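29 June 2015

So I finally did something about the dishes. If you've been reading for a while you know I moved to Illmont in November with one box marked KITCHEN and no two plates that matched, and I've been saying ever since that I'd go buy a proper set like a grown-up. Well, I didn't. I went the other way and started collecting odd ones, and now I have opinions about all of them!

It started with Markos Makris clearing out his aunt's place and handing me a bag of bowls wrapped in newspaper. Then there was the Rallis store over on Prallia Street, where everything on the back shelf is cheap and a little dusty and I can't walk past without going in (I've tried). I spent 20 dollars the first time and came home so pleased with myself that I washed everything twice.

What I like is that restaurant-supply look — white, thick, with a colored rim and some lettering on it, the kind of dish that has noodles in it when you meet it. And then one small fancy blue-and-white piece to sit next to all of that and show off.
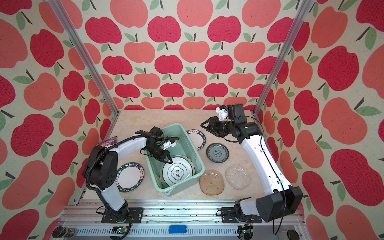 *Photo: Gerasimos Konstantinidis*

The bowl in the green basin is my favorite style of the bunch. Dark green rim, a green emblem with 食味 in the middle, and the plate leaning behind it has green around the edge too, so they get along. The black-rimmed plates say HAO SHI HAO WEI, and I've started saying it out loud at dinner, probably badly. And yes, I'm completely sold on apple wallpaper. Red ones and coral ones, all over! I priced some for my own kitchen and it came to 393 dollars with the paste, so that's going to wait.

Anyway, washing up. I'm a basin person now. I used to fill the whole sink, and my sink is huge, so it took forever and used up all the hot water. Now it's a little plastic tub, a squirt of soap, bowls first, anything greasy last. I still chip things on the faucet if I'm rushing, but much less.

Next problem is where to put it all. The shelf over the stove holds 60 pounds, according to the label, and I'd like to not test that.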